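Plutuvness Releases Kikar 2.0, a Code Cleanup Tool That Explains Itself

Feb 17, 2025 – Plutuvness today released version 2.0 of Kikar, its free tool for finding dead code, copied blocks and oversized methods in C# projects. The new version reads a whole solution at once, and it tells you in plain English why it flagged a line. We have been using it on our own code since the first builds, and we can't wait for everyone else to have it!

Older versions of Kikar looked at one file at a time. That was fine for small projects, but a method that seemed unused in one file was often called from another, and people got tired of checking. Version 2.0 follows calls across project borders, through interfaces and into test code. It also knows about the common ways of loading a class by name, so far fewer live methods end up on the dead list.

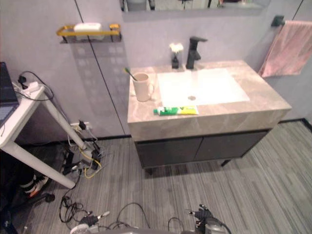 What's new in 2.0

Reports are grouped by method instead of by rule. If one long method has six problems, you see them together, with the worst first.

Every finding comes with a short note. The notes were rewritten from scratch – all 187 of them – and each one has a small before-and-after sample you can paste into a scratch file and try.

A new "leave it alone" comment lets you mark code that looks odd on purpose. Kikar asks for a reason and prints it in the report, so the next person sees it too.

Tried on real code

We ran the release candidate on Bravo, our own billing system, which has been growing for years and has 1793 source files. The full scan took 72 seconds on a plain office laptop. It turned up two date parsers that did the same job in slightly different ways, and one of them got February wrong in leap years. That bug is now fixed.

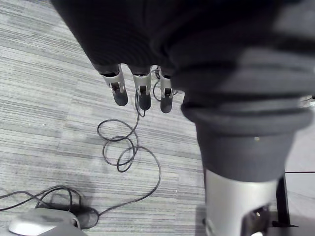

Fidel Ledesma said the cross-project scan was the part he had wanted since the very first version, and that he deleted more code in the first afternoon than he had written all month. He added that the notes had changed his mind on a few habits, mostly around nested loops.

Works with Cullent

Kikar 2.0 plugs into Cullent, our build runner, with one line in the settings file. You can have it fail a build or just leave a warning. Old findings can be set aside as a baseline, so a team with a big backlog only hears about new code.

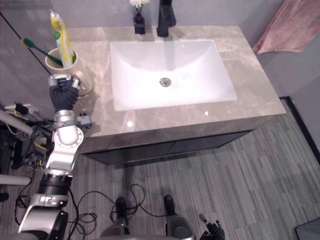 Santino Vergara would start with warnings only and switch to failing builds after about 60 days, once the team has agreed on which rules it cares about. The baseline file is plain text, he noted, and is easy to go over in a normal code review.

Getting it

Kikar 2.0 is ready to download now from the Plutuvness website for Windows, Mac and Linux. Settings files from version 1 still work, apart from the old per-file rule lists, which need to be moved into the new rules section. The upgrade guide covers this.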